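Ostdale bench compares gripper fingers on two-arm bin sorting

Vernimby, a small automation integrator in Ostdale, has released results from a bench comparison of two finger sets for parallel grippers, run on a pair of tabletop arms handling upright cylinders in shallow plastic bins. The work was done in April and covered 3,293 logged grasp attempts. The company is using the results to choose a standard finger for its small-parts cells.

Both arms carried the same gripper body and ran from one controller, supplied by Mohammadi. The first finger set was a flat pad with a straight inner edge. The second, made by Drirkard, was an angular finger with a narrower tip, meant for reaching between parts that stand close together. Closing speed and closing force were held the same for both sets. Finger travel was reset after each change and checked against a steel gauge block.

The parts were cylinders of two kinds, one gray and one black, with the black parts taller. All parts were presented standing up. Vernimby kept the kinds in separate bins, a blue one for gray and a red one for black, and left a third, translucent bin on the right-hand side as the drop point. Bins were set down by hand before every run and were not clamped, so the position and angle of each changed slightly between runs. The controller took a new bin location from the overhead view before the first move.
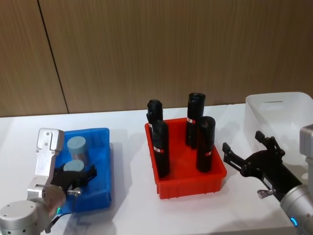
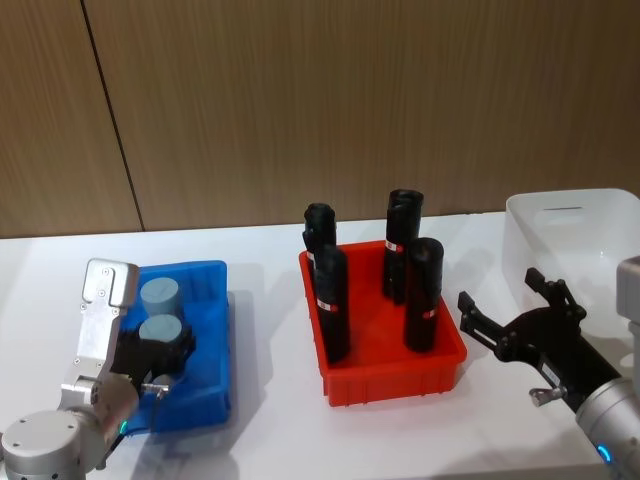 Left gripper over the blue bin and right gripper open beside the red bin, both views.

The main measure was first-try grasp: the jaws close on the intended part, lift it clear of the rim and hold it for 3 seconds. A part that touched its neighbor hard enough to tip it was scored as a miss even if the lift was completed. The flat pads did well on single parts in open floor space and lost ground when two parts stood one in front of the other. Most of their misses were contacts with the nearer part on the way down. The angular fingers had fewer of these contacts but gave more slips on the black parts, where the smaller pad area left less margin if the part was gripped above its midpoint.

Vernimby counted 370 misses across both finger sets, of which 70 were traced to the bin location and not to the grasp. In those cases the fingers came down on the rim or stopped short of it. The company said the share was higher than planned and that the location step will be repeated between picks in the next series, at a small cost in cycle time.

Two-arm operation was tested separately. With both arms active, the controller keeps a no-go zone over the middle of the table and allows only one gripper into it at once. The waiting arm holds with its jaws open next to the zone. This added idle time on the right arm, which did most of the work in the center bin, and had no measured effect on grasp results. An early setting that let the left arm retract on a shorter path was dropped after the wrist came too close to the wall of the bin.

Cameras were not compared in this round. The head view was used for all runs, and the test notes list hidden part tops under the gripper as an open problem. A wrist camera on each arm is on the list for later, along with a rubber facing for the angular fingers.

Vernimby will use the angular set on its next cell and keep the flat pads in stock for single-part trays. The finger drawings and the scoring sheet are available from the company on request. The run logs will be released after the second series is finished.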